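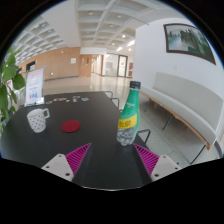

What does Kostura want for its hand-held gripper kit? The price is $700, or $400 for a second unit on the same order, and the online service that stores the recordings is billed on top of that after the first 43 days.

The company, based in Jimbridge, opened orders on Saturday, December 7, 2019. The kit has been promised since July. A buyer gets the hand-held tool, a pair of soft ribbed fingers, a spare pair, and a login for Wondness, the service that is supposed to turn a person's grabbing and placing into lessons a robot can use. The robot itself is not included. Neither is any promise about which robots will work, beyond a list on the Kostura site that was still marked "coming" when this was written.

The sales page says a beginner can record useful work on the first day. That may be so. Useful to whom is harder to pin down, and the page does not say how often a robot trained this way gets the job right. We asked for a success rate and were sent a brochure. 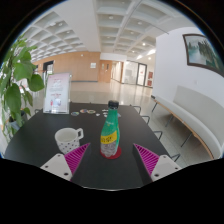 The tasks the company talks up are small ones: pick up a bottle, set it down on a coaster, move a mug out of the way. Kostura says 112 recordings of one task are enough to start training. It does not say what happens when the table is a different color or the bottle is a different shape, and for anyone thinking of putting a robot to work in a real break room, those are the first things to ask.

The fingers are the better part of the offer. They are made to bend around what they hold, which should be kinder to thin plastic than a hard claw. Spares cost extra once the second pair wears out, and Kostura gives no figure for how long a pair lasts.

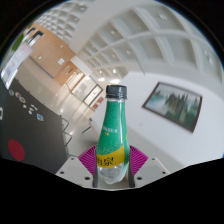
Zoriana Melnychuk thinks we are being too hard on it. She wrote to say that her shop, Bilyk, paid far more for an older tool that did less, and that "a cheap way to record is worth having even if the training side is half baked." She would buy the kit and skip the service.

That would be a fair plan if it were allowed. Under the current terms, recordings can't be exported without a paid Wondness account. Asuka Tsuchiya, answering for Kostura, said the export rule is "under review" and gave no date. Orders placed now ship in the new year, and deposits are not refunded.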